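3.2 What the newsletter replies told us

I went into this part of the study expecting to read a lot of complaints. We had 193 replies to the Grikusside newsletter, and I sat down with Adi Nair and a big pot of coffee to code them all by hand. Complaints were in there, sure, but most people wanted to tell us what they already knew about a story - a street name we had wrong, a cousin who worked at the plant, that kind of thing. We ended up with 11 codes, and the one we called "offers to help" was by far the busiest (see Table 2). We ran the same coding on the hobby and craft edition, where readers wrote longer notes and asked more questions back.
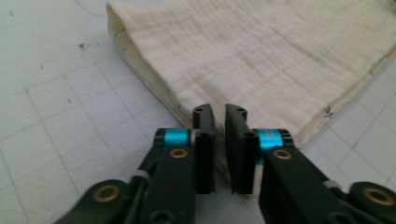 Figure 3. Cream-colored crinkled fabric on a white cutting mat, with a hand-held two-finger gripper in front of it.

3.3 Talking to the reporters

Next I interviewed the people who get these replies. Necati Oral told me he reads every one but answers few of them, and he felt pretty bad about it! Ratih Nasution keeps a folder of readers she might call someday. When I asked how often she opens it, she laughed and said not since September. I heard versions of that all over the newsroom, and it shaped how we set up the trial in Section 4.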